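Stop Asking Us How Long It Took

Mon 24 April

Writing this fast because I have a class to set up for and if I wait I'll talk myself out of it. So. Opinions, typos, sorry.

Somebody stopped at my table at the Osham spring market, picked up a crocheted wall piece (the big one, ochre and gray, took up most of the back board), turned it over, looked at the tag, and said, "How long did this take you?" I said a while. She put it down. She said her aunt could do it in a weekend.

Maybe her aunt can! Great. I'd love to meet the aunt. But I've been thinking about that question for weeks now and I have decided I hate it, and I want to say why, and I also want to pick a fight with the other makers who keep answering it.

Because we do answer it. We answer it on the tags. Go down any row at any market. "40+ hours." "Three weeks of evenings." We put it in our shop listings, we put it in the little videos. Like a parking meter. We trained people to ask and now we're mad that they ask.

Jasmina Todorova, who I share a studio with and who I love, disagrees with me completely. Her thing is that hours are the only number people understand. If you tell someone a quilt is $884 they laugh. If you tell them it's $884 and two months of work, they stop laughing and do the math, and the math comes out so bad for you that they feel guilty and buy it. Or at least they buy a potholder. She did sell that quilt, at exactly that price, so what do I know.

But guilt. That's what I keep getting stuck on. I don't want somebody hanging my piece in their hallway because they felt sorry for my wrists.

And the hours thing punishes you for getting good. Nobody talks about that part at the meetings, or they do but only after the wine. My first big hanging took me all of March, one year, and it was terrible. Lumpy. I unpicked the same corner so many times the yarn went fuzzy. Now I could make it in 5 days and it would hang straight. Is it worth less? By the tag it is. By the tag I should of stayed bad at it.

Vesela Lazarević taught me to dye and she used to say a color takes as long as it takes and then you forget. She never wrote times down, only weights and temperatures. I have one of her notebooks. Pages and pages of madder and onion skin, not one clock in it. When people asked her how long, she would say "since I was nine," which I thought was a snotty answer when I was twenty-two. I use it now. It gets a laugh about half the time and a blank stare the rest.

OK so the objection. I can hear it. If we don't talk about time then the cheap stuff wins. Big box store has a macrame owl for less than I pay for the cord. How does a shopper know the difference unless we tell them a person sat there and did it?

Fair. But does "60 hours" tell them? They've seen that same line on stuff that plainly came out of a carton. Ilir Đorđević runs the Clivar market and he told me he turned away three sellers last season for reselling, and every one of them had the hours on the tag. Every one. It costs nothing to write a number on a tag.

What does cost something is knowing why you did it that way. Tell me about the edge. Tell me why you doubled the yarn there, what you tried first, what dye went wrong and you kept it anyway. Lucimara Marinho makes baskets, and her tags say stuff like "rim is thicker than I wanted, turns out you can sit on it." I bought that basket. I was not going to buy a basket. I did sit on it.

That's information! That makes me want to own the thing. I have no idea how long it took her and I've never thought to ask.

Same goes for teaching, by the way. I run the Saturday beginner group and I quit telling people how long a project should take, because the second I say two hours somebody is at two hours and ten minutes and thinks they've failed. We just start. A few colors, a clear table, go. The slow ones are often the ones with the nice tension. Not always. Some of them are just chatting.
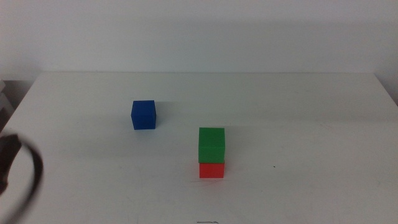
Red, green and blue on a white table.

Sorin Kneževič read a draft of this (a worse one, believe it or not) and said I'm being a snob, that most people ask "how long did it take" the same way they ask "how was the drive." They're being nice. They don't know what else to say to a person standing next to a blanket. And he's right, probably. The aunt lady may have been nice. I was cold and I'd been up since 4.

So fine, I'm not mad at the shoppers. Ask away. I'm mad at the tags. I'm mad at the Stulex fair application, which has a box, a required box, for "average hours per item," like we're a body shop. I left it blank and the form wouldn't send. I typed 2000. It went through. Still waiting to hear.

What I'd like, if any organizers read this: change the box. Ask what it's made of and who made it. Ask for one sentence about a choice. If you have to check for resellers then come visit, or ask for a picture of the thing half done, that's hard to fake and kind of fun to look at anyway.

And makers, take the hours off for one season. One. Put something else on the card, the sheep's name, I don't care. If your sales tank you can come yell at me, I'm at the Mladenović hall most Saturdays till noon, table by the radiator, and I'll buy you a coffee.

Got to go, they're at the door and I haven't wound any of the yarn.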